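Packaging and Materials, Unit 3: Paper Bags and Sacks

Course handout, second half of the term. Read before the February lab session.

1. Where the paper comes from

Most brown bags are made from kraft paper. The name comes from the process used to make the pulp. Wood chips are cooked under pressure in a strong alkaline liquid, which dissolves most of the lignin (the material that glues wood fibers together) and leaves the fibers long and fairly undamaged. Long fibers make strong paper. Softwoods such as pine and spruce have longer fibers than hardwoods, so sack grades usually start with softwood pulp.

The brown color is lignin that stays in the pulp. Bleaching takes it out and gives a white sheet, at added cost and usually with a small loss of strength. Unbleached paper is the normal choice when the bag only has to carry things.

2. Basis weight and grain

Basis weight tells you how much a given area of paper weighs. In the United States it is stated in pounds per ream, and the size of the ream changes with the type of paper. For bag and wrapping grades the usual ream covers 3000 square feet. Elsewhere the figure is given in grams per square meter. Always write the unit next to the number in your lab report.

Fibers tend to line up in the direction the sheet travels through the machine. This is the machine direction, or grain. Paper is stiffer and stronger in tension along the grain and stretches more across it. On most bags the grain runs from top to bottom – check this yourself with a tear test on a spare piece. A tear along the grain runs fairly straight, and a tear across it wanders.
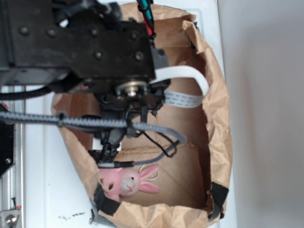
Why does a flat-bottomed bag stand up when a simple pinch-bottom bag does not?

The base is folded into a rectangle and pasted, so the four walls meet it along straight creases. Each crease acts as a stiff edge, and the corners keep the walls from folding in on one another. A pinch-bottom bag has a single line at the base and nothing to hold the walls apart.

3. Gussets

A gusset is the inward fold on the side of a bag. It lets the bag lie flat for shipping and open into a box shape when it is needed. Gusset depth sets the depth of the finished bag: a 3 inch fold on each side gives a side panel 6 inches wide. Students often forget to double this figure when working out the width of the blank.

The Madton sheet in your course folder shows a flat blank with all fold lines marked. Solid lines are cuts and broken lines are folds. The narrow strip at the left is the glue flap for the long seam.
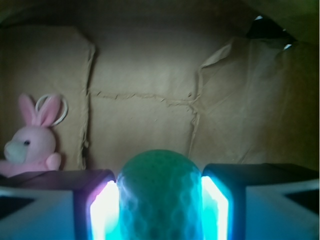 The long seam is normally pasted with a starch adhesive. Starch is cheap, sets quickly on porous paper and can go through the pulper when the bag is recycled. It does soften in damp conditions, so bags for wet goods need a different adhesive or a wet-strength additive.

4. For the lab

Bring your copy of the Madton sheet and a ruler marked in both inches and millimeters. We will use the Taketti tensile tester in the small lab. Cut 2 sets of strips, one along the grain and one across, and mark the direction in pencil before you cut.

Record the breaking load for every strip, including any that slip or break at the clamp. Mark those with a star and leave them out of the average.

Reading: the Symonenko notes, section on sack paper. The chapter on coatings can wait until Unit 4.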